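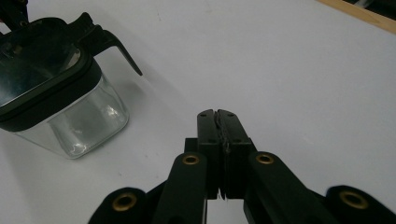
# A lake that keeps changing its mind

Gradomeck isn't a big volcano, and it isn't a famous one. It has a lake in the top of it, though, and the geologist who has spent most of her working life walking up to that lake can talk about it for an entire afternoon without running dry. She asked to be left unnamed (the Friesen field station is a small place and she'd rather the talk was about the water), so in what follows she's just the geologist.

We met at the station, at the foot of the track. The first thing she wanted me to understand was the colour.

"Everyone asks about the colour! And they should, it's gorgeous. Some years it's a milky turquoise, like someone tipped paint into it. Then you go up after a wet winter and it's plain grey-green, like a farm dam. People are so let down. I'm standing there thrilled, and they're asking me where the blue went."

The blue, she explained, comes largely from very fine sulphur and other particles hanging in the water and scattering the light. When gas is coming up strongly through the lake floor, there's plenty of it. When the vents go quiet, or rain and snowmelt thin everything out, the particles settle and the lake looks like any other.

"So the colour's telling you something. It's just not telling you everything, and that's where you have to be careful. I've seen it go bright for months with no change at all in the gas readings. Wind can do it. A bit of the crater wall slipping in can do it."

Gradomeck's lake is acidic enough that the first sampling gear she used there didn't last long. On her earliest trip the metal clips on the line had pitted by the end of the day. She still has one of them in a drawer, and she got up in the middle of a sentence to find it for me, a crusty little lump that could have been anything.

"I love that clip. That's me at the very beginning, thinking I was prepared."

## Why water matters

I asked her why a volcano with a lake is a different problem from one without. She'd plainly been waiting for that.

"A lake's a lid and a sponge and a hazard, all together. It soaks up heat and gas that you'd otherwise be measuring in the air. So a volcano can be getting restless underneath and the plume looks quite modest, and all the while the lake's taking it in. You have to read the water. Temperature, chloride, sulphate, magnesium, the level. The magnesium's a nice one, it can mean the hot water's got at fresh rock."

The hazard side is simpler to picture. Push magma or hot gas up into a body of water and you can get explosions driven by steam, sometimes with very little warning. Even with no eruption at all, a crater rim can give way and send the water down the valley, picking up mud and boulders as it goes. These flows are called lahars, and the town of Clultcombe is built partly on the leftovers of old ones.

"You can see it in the road cutting below the town. There are 2 big layers, absolutely full of rounded rocks, with a band of old soil between them. That soil is the quiet part. Things grew there for a long time. I take school groups and they always want to know about the boulders, and fair enough, but I try to get them to put a hand on the soil."

She has a soft spot for the school groups. One kid asked whether the soil knew what was coming, and she said she'd thought about that all the way home.

## The low side of the rim

The rim is lowest on the Pidow side, where the outlet stream leaves the crater through a notch of loose ash and broken lava. This is the part she watches most closely. Lava is reasonably tough. Ash isn't, and the notch cuts down a little every time the stream runs hard.

"If it cuts slowly, that's lovely, really. The lake drops gently and there's less water up there to worry about. What you don't want is for it to block up with debris, let the level climb, and then go in one hit."

After a slip last December partly filled the notch, the lake rose 2 metres before the stream found its way around. She was up there as often as the weather let her. Had she been worried?

"Concerned. Busy. I'm not going to tell you I slept brilliantly. But it was also the best look we've ever had at how that outlet behaves, and I've still got pages of notes to get through. The stream went under the debris first. You could hear it before you could see it, this gurgling under your boots, and I thought, oh, right, you clever thing."

A gauge at the outlet now sends the lake level down to Friesen by radio. There's a second one lower in the valley, tuned to the rumble of moving rock, and between them they'd give Clultcombe some 63 minutes to get people off the low ground. She's firm that this is an estimate, and that a bigger, faster flow would arrive sooner.

"The practice drills are good now. People grumble and then they go. That's all I ask. You can grumble the whole way up the hill."

## What she'd still like to know

Plenty, as you'd expect. She'd like a proper map of the lake floor, as the last one was made before the slip and the vents have very likely shifted. She'd like to know where the heat goes in the cold months, when the numbers don't add up and the lake should by rights be warmer than it is. She suspects a good deal of it leaks out sideways through the rock and turns up in the warm springs above Pidow, but suspecting is as far as she's got.

"We put dye in once and waited for it at the springs. Nothing. So either it doesn't go there, or it takes a lot longer than we had patience for, or the acid chewed up the dye. I'd do it again tomorrow with a better tracer. I'd do it tonight!"

And the lake at the moment? Grey-green, she said, beaming, and a touch lower than on her previous visit. She was going back up as soon as the cloud lifted off the rim.

*1 Feb 2025*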